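Notas para la charla – Enseñar una tarea por control remoto
Proyecto Idov, equipo de Skakton
10 de mayo de 2026

Saludar y presentar el proyecto en dos frases. Hoy solo hablo de demostraciones teleoperadas en simulación. Lo de guiar el brazo con la mano queda para agosto.

Pasar las tres vistas despacio.
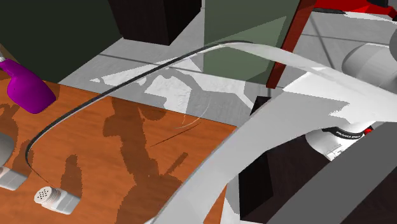
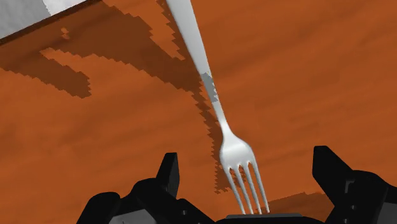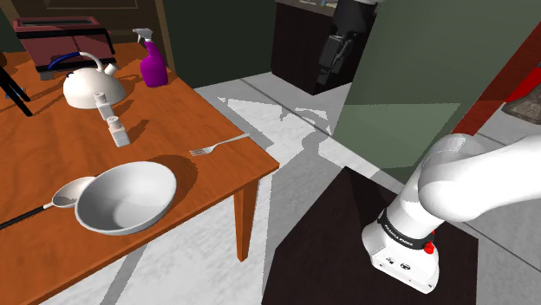 Mesa de cocina simulada. En la segunda, el tenedor entre los dedos abiertos de la pinza.

Datos: 76 demostraciones grabadas, 41 aceptadas. El resto se descartó por pausas largas o agarres corregidos a medias.

Explicar el mando Goh: 30 minutos de práctica antes de grabar. El operador ve la vista general y la de la pinza – con una sola se equivoca en la altura.

Insistir en las sombras. Ayudan a calcular la distancia a la mesa.

Pregunta probable: ¿cuántos operadores? Cuatro, todos de Wellden.

Pasar al vídeo.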